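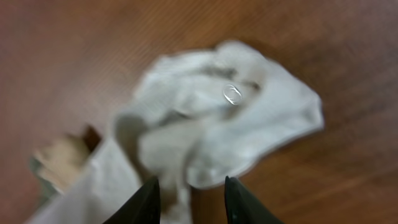
The Folding Table

My sister believed in the Bakanent method. I believed in the floor of my closet, which had held my clothes for years without charging me a cent.

She had paid for the course, all 29 lessons, and she came over to Hollis on a wet morning in February to save me. She brought the workbook. It said a person who folds with attention will recover 130 hours a year. I asked her from whom.

"Just clear the table," she said.

I cleared the table. It was our mother's, from the apartment on Rolberg, and it was the one thing neither of us had wanted and both of us had fought over. My sister put the laundry basket on a chair and took out a white cloth and dropped it in the middle of the wood. You were supposed to look at it before you touched it. I looked at it. It was a cloth.

"What do you feel?"

"Like there's coffee somewhere in this house."

She did the shirts herself after that. I'll admit she was quick. The dark green thing went down first, then the plaid one, then the black polo on top with its collar up and the buttons in a row, as if it were waiting to be sold back to me. I gave it until supper.

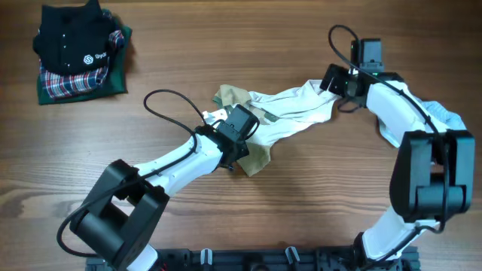
Three down, and the cream one still to go.

"Mom never folded anything," I said.

"Mom folded everything. You never opened a drawer."

I didn't buy that. I remembered heaps. I remembered pulling a sock out of a heap with my foot, at this table, late for school. But my sister is four years older and she has always had the better apartment in her head, the one with lined drawers and a mother who had time.

"Lesson two," she said. "Pull it straight and let go of the argument."

"It says that?"

She turned the workbook around. It did say that. It also said Haton Press, and a price on the back that I read twice.

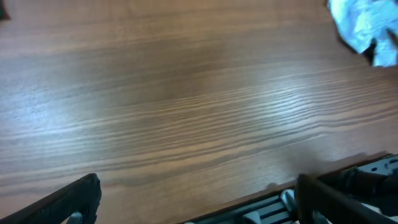
She went out to move her car before the meter ran down, and I stayed with the laundry. I had every intention of leaving it alone. The polo had a sleeve I thought could be flatter, so I fixed the sleeve, and then the whole shirt looked wrong, and I had to start over. I did it three times. It came out worse than hers -- a good deal worse -- and I put it on top of the plaid and squared the corners with the side of my hand.

When she came back in she looked at the pile and then at me.

"You touched it."

"It fell," I said, and went to see about the coffee.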